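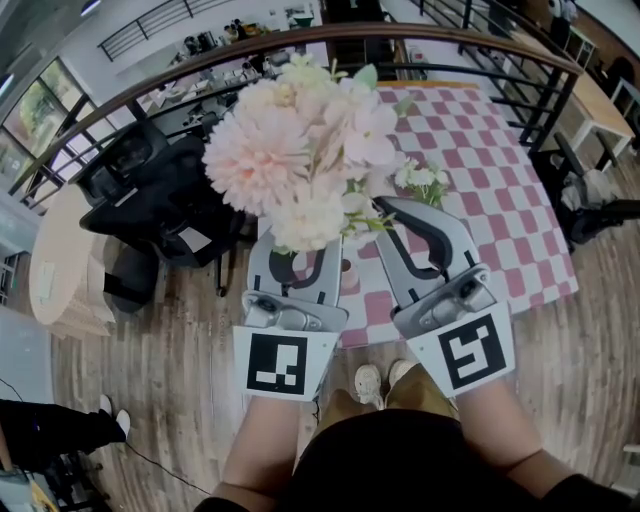
Ticket 201, reopened. The Wijesinghe feed is again listing Purnodano as having recognized the government of Cetska, and I don't believe it any more than I did the first time. The entry went out with a confidence score of 83 and a one-line summary: "Purnodano extends formal recognition following ceremony at Dustberg." The source text under it is a foreign ministry readout of a courtesy call. There was a handshake, a short exchange on border trade, and flowers were presented. As far as I can see the flowers are what did it. The ceremony rule fires on any gift or tribute within two sentences of a minister's title, so a bouquet of artificial flowers with a big pink dahlia on one side would count the same as a signed note with a seal on it. Please don't close this as "source ambiguity" again. The readout is dull but it is perfectly clear.

What we expected: a "meeting, no change in status" entry.

What we got: "recognition, full", pushed to the front page of the country profile and to everyone who subscribes to the status alerts.

Severity: I put high. Somebody on your side changed it to medium overnight. I've changed it back.

Reply from feed support

Thanks for the report. The entry was produced by the current ruleset and checked against the source. Could you clear your local copy and reload the profile? Some subscribers were seeing stale entries after the last release.

Our reply

Cleared, reloaded, same entry. I also pulled it on a machine that had never opened the feed before, and the same wording came down. This was never going to be a stale copy, given that the false entry is newer than the correct one. Also, "checked against the source" by whom? The word "recognition" appears once in the readout, in the phrase "in recognition of the long friendship between the two peoples." If a person read that and passed it, I'd like to know what they thought they were passing.

Reply from feed support

We've rerun the document through the parser and can confirm the term "recognition" is present. Working as designed.

Our reply

Then the design is the fault, and I'd like the ticket moved to whoever owns it. Every ministry in the region writes "in recognition of" when it hands over a plaque. I searched our archive of Purnodano readouts for that phrase and got 37 hits. None of them concerns the legal status of anybody. I've attached the list. You will find a retired ferry captain on it, and a choir.

For background, seeing as the ticket has changed hands: Purnodano has kept a trade office in Cetska for years without an embassy. Its line has been that recognition waits on a vote in its own parliament, and the vote is tied to the river agreement, which is stuck. The earliest it could be taken up is April. A foreign minister can't do it over lunch at Dustberg, flowers or no flowers. Any rule that lets a status change go out without looking for a vote, a decree or an exchange of notes is guessing.

Things I tried on our end

Turned off the ceremony rule for the Purnodano profile. The entry stayed and the score dropped from 83 to 66. Our alert threshold is below that, so it would still have gone out.

Turned the rule back on and blocked the phrase "in recognition of". The entry went away. So did two real ones from elsewhere, where a decree used that same wording in its preamble. Not a fix.

Required a second source. This looked good for an hour. Then the feed found its second source, a news site in Dustberg quoting our own alert, and put the entry back up marked "corroborated". I think this is the worst thing in the ticket and would like it looked at separately from the parser.

Reply from feed support

We've raised the circular sourcing question internally. As a workaround you may wish to raise your alert threshold.

Our reply

To what? The last three genuine changes of status came through with lower scores than this one, presumably for lack of a ceremony. If I raise the threshold enough to hide the mistake, I lose the real thing along with it.

We've pulled the entry by hand and posted a correction. Two subscribers had already repeated it in print. Cetska's information office has repeated it too, and I doubt they'll be in a hurry to take it down.

Reply from feed support

A rule change is scheduled for the February 2026 release. Status entries will need a legal instrument named in the source. Closing as resolved.

Our reply

Reopening. Scheduled isn't resolved. I was told the same about the spelling of place names, and Dustberg still shows up as two towns in two countries. I'll close this myself after I've run the readout through the new rules and seen "meeting, no change in status" come out the other end. Until then our Purnodano and Cetska profiles are on manual review, and the circular sourcing problem still needs a ticket number of its own.

Status: open, waiting on vendor

Filed under: Diplomacy Desk > Data Feeds > Disputed Entries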